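Notes for talk: short films on a small budget
Film club evening, Plustport

Start with the running time. The festival at Dikwood takes films of up to 7 minutes, credits included. Most scripts we get sent would run to twice that. Read yours aloud with a watch before you book anyone.
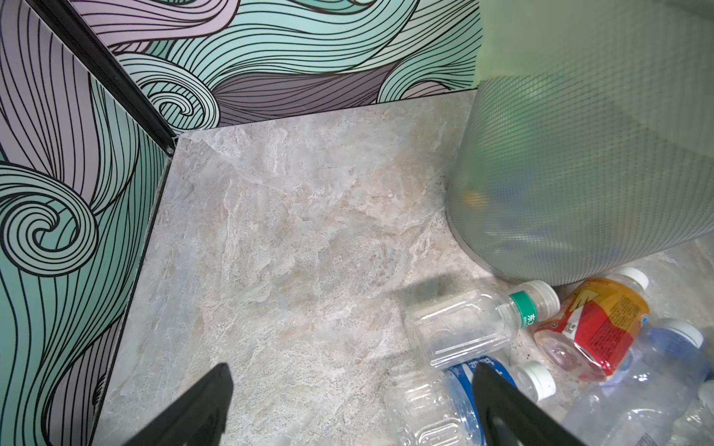 Sets next. You don't need a whole room, and two walls that meet are enough for most talking scenes. Choose walls with something on them. A bold wave pattern with a big mint green spiral will hold the eye while an actor sits still, where plain white gives the camera nothing. Ask the group which room at home they would use. Wait for answers.

Money. Our last film, Henríquez, cost 2,000 pounds over 61 shots. Food was the largest bill. Lights were borrowed - mention the deposit of 50 pounds. 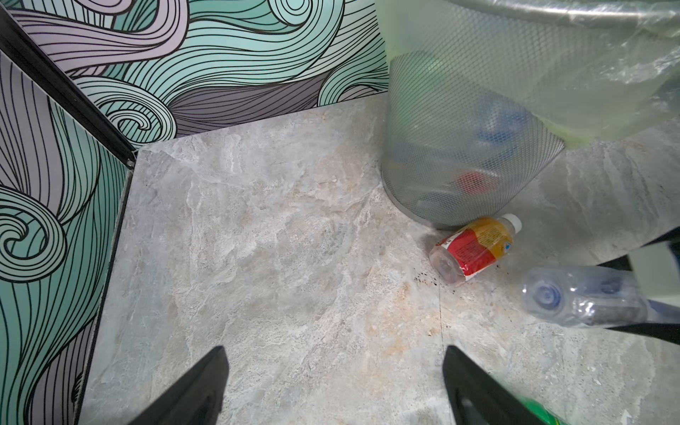
Page last changed: April 25, 2024

Sound. People forgive a soft picture sooner than bad sound. Record the room with everyone quiet before you pack up. Play the clip from Devo here, first with the room sound, then without. Check the speakers beforehand.

Editing. Cut the first scene and see if the story still works. With Devo we lost the whole opening, and I didn't miss it.
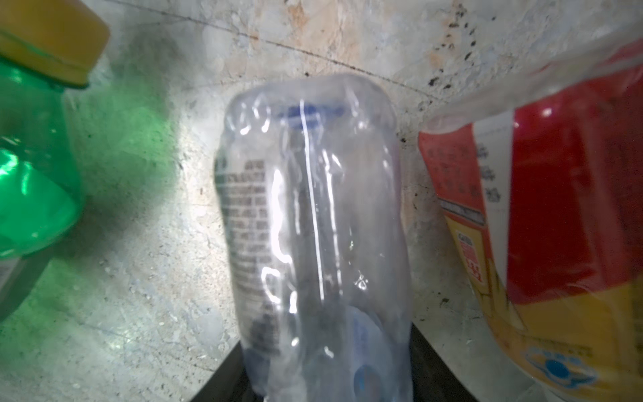 Do I need permission to film in the street?
Ask the council before you fix a date, as the rules differ from town to town.

Leave time for other questions. Entry forms for July are on the table by the door.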